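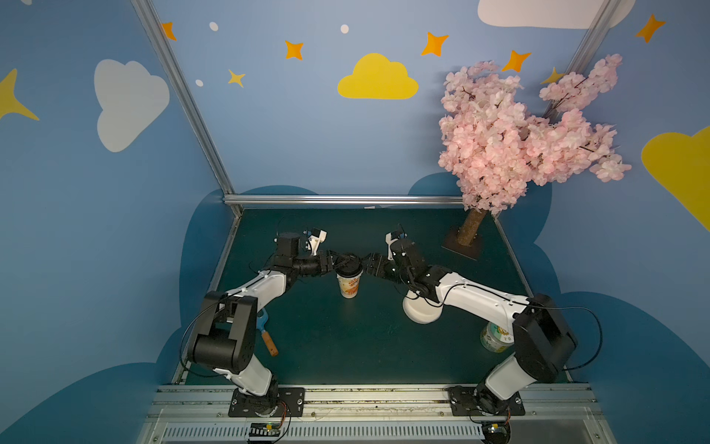 Waltwood Evening Choir | Members' Blog | Second Basses

Learning to sing in a language I learned from books

May 2024

I joined the choir in November, after my neighbor Gonzalo Villalobos had asked me so many times that it became more difficult to refuse than to come. I was 48 years old and I had never sung in front of other people, except at birthdays, where everybody sings badly and it is allowed. I want to write down how these months were for me, before I forget what it was like to be new.

My English is from books. I began with it at school, then I read novels with a dictionary, and for a long time I knew many words that I had never heard. I said "colonel" as it is written until I was past 30. In daily life this is a small problem. People understand from the rest of the sentence, or they are polite. In a choir it is different, because when sixteen people hold one vowel for two full measures and one of them has another vowel, it can be heard from the last row of chairs.

My first evening we sang a song with the word "love" in it, as most songs have. I thought I knew this word. Our director stopped us and said, very kindly, to the whole section and not to me, that the sound should be more open and more in the front of the mouth. We tried again. She stopped us again. The third time I only moved my lips, and she said it was beautiful. I went home and told my wife that I had improved the basses by being silent.

After this I started to keep a small notebook for vowels. I do not use the official phonetic signs, although I did try to learn them. I write each word next to a word from my own language which has nearly the same sound, and then I put a little arrow up or down, to remember if I should open more or close more. It looks like the notes of a person who is losing his mind. But it works for me better than anything from a course, and Irfan Mughal, who stands at my left side, has asked to copy a page of it. He speaks three languages more than I do and he has the same trouble with "world."

The letter R is a separate chapter. In my language it is a strong letter, we are proud of it. In singing we are asked to almost leave it out. "Forever" becomes something like "fo-eh-vuh," and when I saw this written in pencil on Gonzalo's sheet, I believed it was a joke or another language. It took me until the winter concert to accept that a word can be sung correctly in a way that nobody would ever say it in a shop. The native speakers in our group must learn this too. That made me feel better, I confess. They pull their R's so long at the end of a line that our director once asked if there was a dog in the room.

About reading music I knew very little. I could find middle C on a piano if I had time. The others told me not to worry, that I would pick it up, and this was the first advice that I found not useful, because I am not a person who picks things up. I need to sit down with a thing. So I bought a used theory book, very thin, with the name Lashari written inside the cover in blue ink, and I did one page every morning before work. Whoever Lashari was, he or she stopped making exercises at page 30. From there the answers are all mine, and you can see it from the eraser marks.

What helped me the most was counting rests. I was always afraid of the notes, but the mistakes I made were nearly all in the silence. I came in early. In one piece the basses wait for a long passage while the sopranos have everything, and then we enter on a low note, quite exposed. Two rehearsals in a row I entered alone. There is no feeling like it. You hear one big confident voice, and in the same moment you understand whose voice it is. Irfan now touches his folder with one finger one beat before we enter. He says it is only his habit, but I did not see him do it before I came.

The breathing I still do not manage well. We are supposed to take turns, so that the line goes on and the audience does not hear where anybody stops. You must not breathe where your neighbor breathes and you must not breathe where the comma is. But I breathe at the comma! All my life I was taught that the comma is for this. In my folder I have drawn a large cross over every comma in the slow piece, and small check marks in the middle of strange words, where I should sneak my breath in. I have one in the middle of "remember," between the second and the third syllable, and I never heard a complaint.

Something I did not expect is that my speaking has changed also. On the phone people ask me less often to repeat. I think it is because I now finish my words. We practice so much to put the T at the end of "night" all together, on the same beat, that I have begun to put it there in normal life. My daughter says I sound like a person who reads the news. I take it as a compliment, although she did not give it as one.

For the summer program we have a new piece with the text half in Latin, and I must say I look forward to it in a slightly mean way, because in Latin we will all be foreigners. The Latin sheets are in the blue folders at the back. If you still have the old copy with the wrong page order, please exchange it, the repeat sign is missing in that one and last time half of the second basses went home two lines before the tenors.

I am still working on "world." If you stand near me and you have a good trick for it, tell me at the break.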